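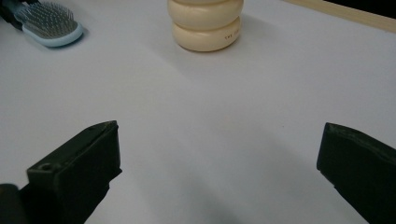 **Bandetti undercounter dishwasher, final rinse temp dropping**

**kong_sf:** Bandetti undercounter, high temp, 3826 racks on the counter. First two racks rinse at 182°F, then it falls to about 170 and stays there. Elements were replaced in June. Incoming water is 110.

**rackrat:** Booster thermostat. Swap it.

**Lutenard_Tech:** Disagree. A bad thermostat would normally show on the first rack too. Check amp draw on each leg. One open element gives exactly this recovery pattern.
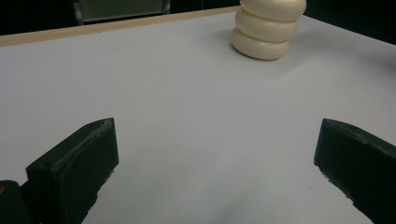 Also confirm the supply under load — a faucet reading at idle tells you very little.

**rackrat:** I've seen thermostats drift once the tank warms up. Cheaper to try first.

**kong_sf:** Leg 2 reads zero with the contactor pulled in. Voltage is present at the element terminals.

**Lutenard_Tech:** Then the element is open, or a jumper is. Kill power and ohm it out before ordering.

**kong_sf:** Table by the pass, with a brush and cup on it. 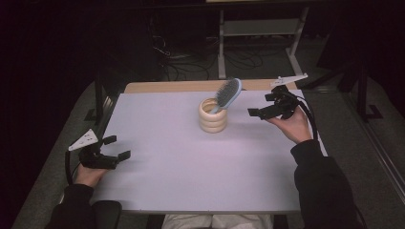 *Brush standing in the ring cup*

Element is open. Ordering from Plultix, part 1053.

**rackrat:** Fine, but I'd still check for scale. New elements don't fail that early in clean water.

**Lutenard_Tech:** Agreed on that. Delime before the new one goes in.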